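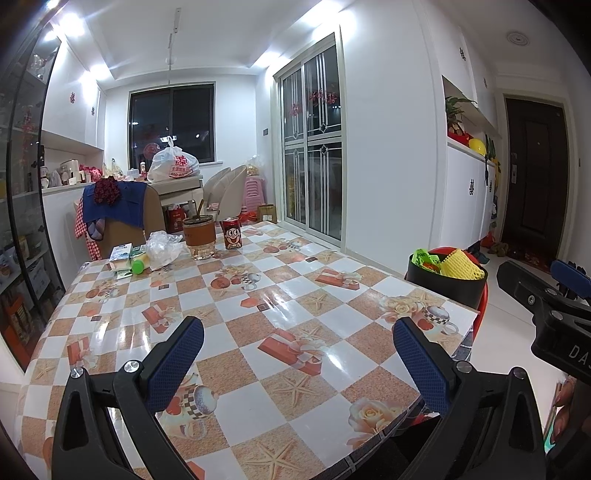 Cuatro semanas con la pinza de mano, y ya tengo opinión

Os prometí en el boletín anterior que os contaría cómo iba la comparativa de pinzas manuales, y como varios me habéis escrito preguntando (gracias, Relu, por los tres correos seguidos), allá voy. Aviso de que me he enrollado un poco.

Para los que os acabáis de apuntar: llevo desde marzo probando dos pinzas de las que se sujetan con la mano, con cámara encima, para grabar demostraciones y luego entrenar con ellas un brazo de sobremesa. Una es la Kettunen, con dedos rígidos y las almohadillas de goma lisa que trae de fábrica. La otra es la Sturus, dedos negros y puntas azules con textura. Las dos cuestan parecido, las dos se abren y se cierran con el mismo gesto, y yo pensaba que la diferencia iba a ser cuestión de gustos. ¡Pues no!

Empiezo por las almohadillas, que es lo que más me preguntáis. La textura se nota muchísimo con los envases lisos. Con una lata, la goma lisa me obligaba a apretar hasta el fondo y aun así el bote giraba un poco al levantarlo, y ese giro luego se queda en la grabación y el brazo lo aprende tan contento. Con las puntas azules cierro a media carrera y la lata sube recta. En vasos altos lo mismo, aunque si el vaso lleva funda da igual una que otra, porque la funda ya agarra sola. Donde la Sturus pierde es en lo fino: coger una etiqueta pegada al mantel es una pesadilla, la textura resbala por encima del papel y acabo empujándola hasta el borde de la mesa. La Kettunen la pellizca a la segunda o la tercera.

Y luego están las bolsas. Ay, las bolsas de plástico transparente. Ahí no gana ninguna de las dos, y además la cámara las ve fatal. Otis Kincaid, que lleva más tiempo que yo en esto, me recomendó grabarlas siempre medio arrugadas, con algún pico levantado, y la verdad es que ha mejorado bastante.

Hablando de la cámara: los brillos. Yo grabo casi siempre en comedores y cocinas de verdad, de noche, con las luces del techo encendidas, y un mantel plastificado con dibujos es lo peor que le puedes echar a un seguimiento visual. Los reflejos se mueven contigo y el sistema cree que se ha movido la mesa. En mis primeras 216 demostraciones tuve que tirar 58 por pérdida de posición, que duele. Bajé la exposición, la dejé fija (fija de verdad, nada de automático) y empecé cada toma con un barrido lento hacia el fondo de la habitación, para que la cámara encontrase esquinas de muebles y marcos de puertas a los que agarrarse. Desde entonces pierdo muy pocas. Si solo os vais a quedar con una cosa de este boletín, que sea el barrido.

Del soporte tengo que quejarme un poco. El pomo que aprieta la cámara se afloja con el uso — en las dos marcas, ojo — y como el ángulo cambia tan despacio no te enteras hasta que revisas una sesión entera. Parviz Shojaei le pone una marca de rotulador al pomo y otra al soporte y las mira antes de cada tanda. Yo se lo he copiado. También repaso los tornillos de las articulaciones de los dedos cada 5 tomas largas, que una noche se me quedó uno bailando y la apertura ya no cerraba simétrica.

¿Y el peso? La Kettunen cansa más. Tiene el mango algo más atrasado y a la hora de estar grabando me tira la muñeca. Con la Sturus aguanto casi el doble, y eso al final son más demostraciones y mejores, porque cuando estás cansado haces movimientos feos.

Por ahora me quedo con la Sturus para envases, vasos y recogida de mesa, y reservo la otra para papelitos, tapones pequeños y demás cosas planas. Tõnu dice que lo suyo sería poner las almohadillas lisas en el cuerpo de la Sturus con un adaptador impreso. Lo tengo en la cola de la impresora, a ver si encaja el paso de rosca.

El objetivo es llegar a unas 1,200 demostraciones antes de entrenar en serio con el controlador de Prurkent, que me lo han prestado hasta que lo reclamen. En el próximo número os cuento los primeros resultados en el brazo, salgan como salgan. Y si alguno tiene unas puntas de silicona blanda que no use, que me escriba respondiendo a este mismo correo, que le pago el envío encantado.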